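Notebooks > Workshop > Packaging trials > Entry

22 Jun 2021

Second batch of flour paste for the Firnport labels. The first went lumpy overnight, so I started over with rice flour from Sqalli, 25 g to the jar, sieved before the water went in. Cooked it 11 minutes on low, stirring the whole time. Smoother than December's batch and slower to skin over.
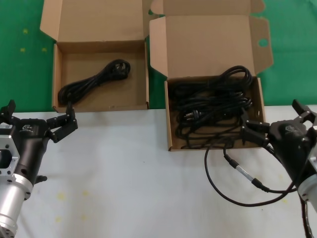 Brushed it on kraft paper and on the coated stock from Holteven. The kraft took it well and lay flat. The coated sheets curled at the short edge and I had to weight them. Naima Benkirane thinks the coat of paste was too heavy on those, and she may be right, the wide brush holds a lot. Try the narrow one next.

Clove oil: 2 drops this time. Smell is fine. Will see if it holds off mold any better than plain paste did.

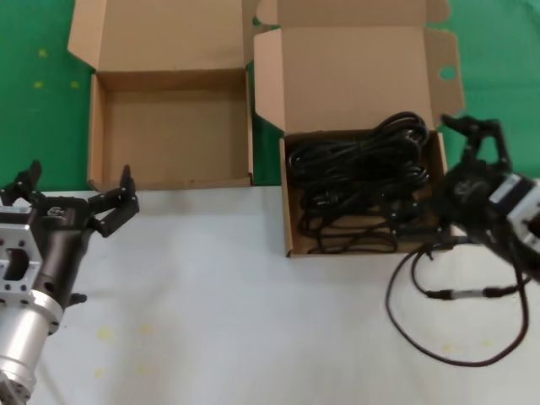 The full run is 2,600 labels, and a jar does up to a day's work if the lid stays on between sheets. Gridum want a price by the end of the week. I haven't got drying time on the coated stock yet, so no price until I do.

To do: label both jars, wash the sieve properly, ask Holteven for uncoated samples.

Recent entries
Paste, wheat flour, batch one
Brush widths on kraft
Firnport label proofs
Drying rack repairs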